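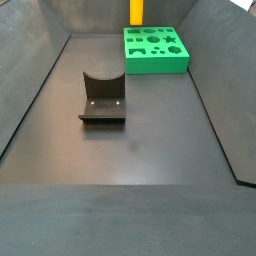 Compliant insertion is my favorite kind of control problem, because you can get a very long way with two modest pieces of software: a rough pose from a fixed camera and a search that feels its way in. This page walks through how I set both up in Plisard, our little planning and control stack. Start with the fixed view and find the board. A bright green block on dark gray is a gift for color segmentation, so threshold on hue, keep the largest blob, and fit a rectangle to the top face. You want the top face only! The front side is a darker, more saturated green, and if it leaks into your mask the board center gets dragged toward the camera. Raise the brightness cutoff until the side drops out.

Next, store the cutouts in a template, in board coordinates. Each entry needs a center, an outline and a symmetry count. A rectangular slot looks the same after half a turn, so its count is two, and the planner can pick whichever wrist angle is easier to reach. I skipped this the first time and watched the arm wind itself up for no reason at all.

Now the approach. Plan to a point 40 mm above the slot, then hand over to the wrist camera and run the servo loop at 170 Hz or slower. Set these in the config file:

approach_height: 40
servo_rate: 170
search: spiral 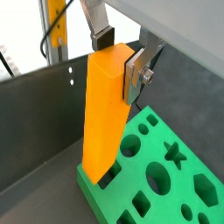 Keep the force threshold low while the search is running. The spiral should drag the tip lightly across the surface, and a heavy hand makes foam squash and gives you a false "found it" signal. I look for two things together – vertical force falling and the tip moving down – and only then stop the spiral.

Once the tip is in, switch modes. Hold vertical speed steady, let the sideways axes go soft, and let the walls do the centering for you. This is the part I love, since there's hardly any code in it! If sideways force builds up, back off a little, tilt toward the lower reading and try again. Log every attempt with the pose estimate and the force trace. My test log has 192 entries so far and I keep going back to it when I change a gain.

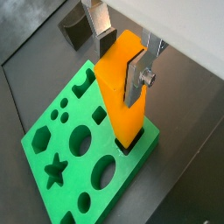

Thanakorn Sangkhawat wrote back in February that he would do the tilt first and the spiral second: "Come in with one edge low, find the wall, then stand the part up. With long parts I get fewer jams that way." I've added it as search: tilt, and both modes share the same stopping test.

To try it, swap the search line, restart the controller and replay a saved approach before you let the arm move.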